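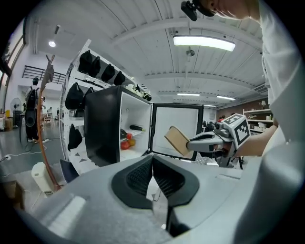 Section 4. Loading and Arranging the Compact Refrigerator

These instructions apply to the compact refrigerators supplied with furnished rooms at Fenthorpe residence. Residents should read Section 3 (Electrical Connection) before proceeding.

4.1 Before loading

1. Leave the appliance switched on, with the door closed, for 18 hours.
2. Clear enough floor space for the door to open fully.
3. Wipe the interior with a damp cloth and dry it.
4. Confirm that the wire shelf is level and resting on its supports.

4.2 Placing produce

1. Lay long vegetables, such as eggplant, flat across the wire shelf.
2. Place tomatoes and other small fruit together on the lower level, toward the front.
3. Do not stack heavy items on soft fruit.
4. Keep all produce clear of the rear wall – contact may cause frost damage.
5. Close the door and check that the seal meets the cabinet on every side.

Note: Cutting boards and other flat kitchen items are to be stored outside the refrigerator. A board pushed in at an angle may prevent the door from closing.

4.3 Top surface and surroundings

Small ornaments may be kept on or near the top of the appliance, provided that they do not block ventilation. Bags should be hung on the adjacent shelving and kept out of the path of the door.

CAUTION: Do not use sharp tools to remove ice from the interior.

CAUTION: Do not place liquids on top of the appliance.

Replacement shelves may be requested from the Konomholm service desk, extension 574. Cleaning is covered in Section 5.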